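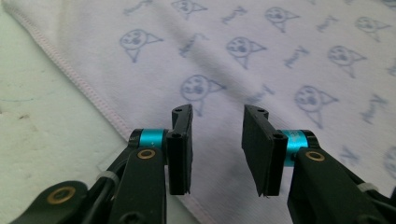 Desktop notes: mixed-size monitors, scaling, and the second output

Several readers wrote in after the January issue with versions of the same complaint. They added a second screen to a desktop or a docked laptop, and text on one of the two is now either too small to read or slightly soft. Both faults come from the same place, and most cases can be fixed in the display settings without new hardware.

Start with native resolution. A flat panel has a fixed grid of pixels. If the graphics driver sends it any other number of pixels, the monitor has to stretch the picture to fit, and thin letter strokes are the first thing to suffer. The common mistake is to lower the resolution to make text bigger. Leave the resolution at the value marked as native or recommended, and use the scaling setting to change the size of text and controls.

If the shape is wrong as well, so that circles look like eggs, the driver is sending a mode with a different aspect ratio and the monitor is filling the panel with it. Look in the monitor's own menu for an entry called Aspect, Ratio or Picture Size. Set it to keep the original proportions, then go back and correct the resolution on the computer. If the native mode is missing from the list, the computer has probably failed to read the monitor's identification data. Turn off both devices, reseat the cable at each end, and turn the monitor on first. Adapters that convert digital to analog video are frequent offenders, and so are older switch boxes.

Scaling per monitor

Current desktop systems let you set a scale for each screen. Older programs may not know about this. They read the scale once, usually from the main display, and keep using it. When the window is dragged to the other screen, the system resizes the finished picture of the window and the text goes soft.

Friederike Hollmann reported this with the Drillano project planner, which is sharp on her laptop panel and blurred on the external screen. She tried three things, in this order:

Made the external screen the main display, signed out, and signed back in. The planner was now sharp on the external screen and blurred on the laptop.

Set both screens to the same scale. The planner was sharp on both, but everything on the laptop was too small.

Put the laptop scale back, and used the compatibility settings for the planner's program file to hand high-DPI scaling over to the system in its enhanced mode. Text was sharp on both. Toolbar icons were still a little soft.

She kept the third arrangement. The enhanced mode helps only with programs that draw text through the standard system calls, so results will vary. If a program looks worse with it on, clear the box and restart the program. No other software is affected.

Sign out after changing the main display. Programs that start with the session, including most tray tools, will otherwise keep the old values until the next restart.

Cable and port limits

The second group of letters concerned refresh rate. A port on the graphics card, a cable and a port on the monitor each have a limit, and the lowest of the three decides what you get. A monitor that offers its full rate on one input may offer much less on another. The manual will have a table of supported modes by input. It is normally near the back.

Daithí Nic Giolla has a Nistton dock with two video outputs. With one monitor attached he could choose any rate. With two attached, the higher rates disappeared from both lists. The dock carries both pictures over one link to the laptop, and the link has to be shared. He moved one monitor to the laptop's own video port and the missing modes came back. Where the laptop has no port to spare, lower the rate on the screen used for mail and documents first and check whether the other list fills out.

A long cable can also produce brief black screens, usually when a video starts or a game changes mode. Test with a short one before changing any driver. If the short cable cures it, the length or quality of the old cable was the fault.

Arranging the screens

The arrangement page in display settings shows the screens as rectangles that can be dragged. The pointer crosses only where two rectangles touch. If the screens differ in height in pixels, part of the taller edge will act as a wall. Line up the rectangles to match where the screens sit on the desk, at the height you most often cross. With different scales the pointer may also jump up or down slightly at the border, which is normal.

Windows that open off screen are usually remembering a monitor that has been unplugged. Select the program in the taskbar, hold the Windows key, and press the left or right arrow until the window appears.

Ukari layout tool, version 6

The free Ukari window layout tool has reached version 6. Layouts are now stored per set of monitors, so a laptop can have one layout at the desk and another on its own. The tool identifies monitors by serial number where one is supplied. Two identical monitors that report no serial number are told apart by port, and swapping their cables will swap their layouts.

Each layout can hold up to 50 windows. The history file is limited to 300 entries, after which the oldest are dropped. Layouts from version 5 are converted on first run, and the old file is left in place with a new extension. Copy the settings folder before upgrading anyway, as version 5 cannot read the converted file.

One known fault: with the taskbar set to hide itself, a window saved at full height is restored short by the height of the taskbar. Setting the bottom margin to zero in the Ukari options corrects it.

Corrections

In the last issue we gave the menu path for the overscan setting on Sheehan monitors as Picture, Advanced. On current models it is under Input, Advanced, and it is stored separately for each input. The setting should be off for computer use. With it on, the outer edge of the desktop is lost and the remainder is enlarged, which again makes text soft.

Next issue: color profiles on two screens, and why the profile sometimes fails to load after sleep. Please include the graphics card model, driver version and cable type when writing in.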